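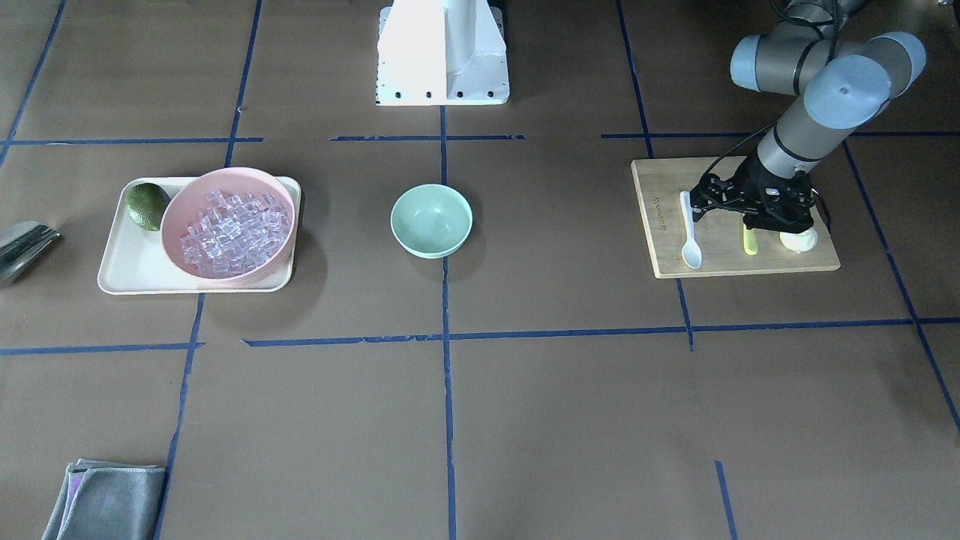

Bench grid with board, ice bowl and tray.

Setting up the drinks bench

1. Mark the bench into squares with blue tape.

2. Lay the cutting board flat and keep the spoon on it. 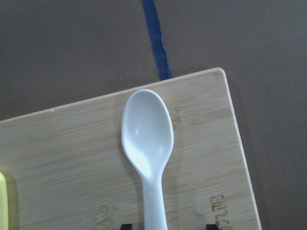

Wipe the board before cutting any fruit. Use a damp cloth, then a dry one.

3. Put the ice out last. Keep the small green bowl clear for peel.
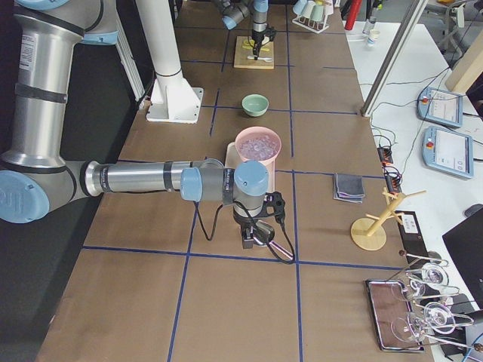
4. Slice the lemon. Caution: lay the knife down before reaching for the ice.

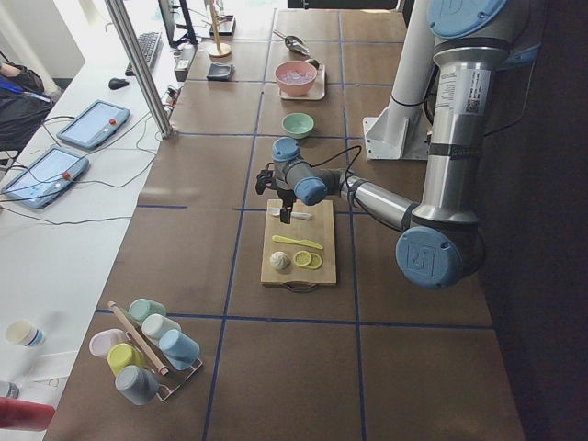
Reading time: 3 min

Note: hang cups on the rack once dry. Revised June 2026, J. Quintela.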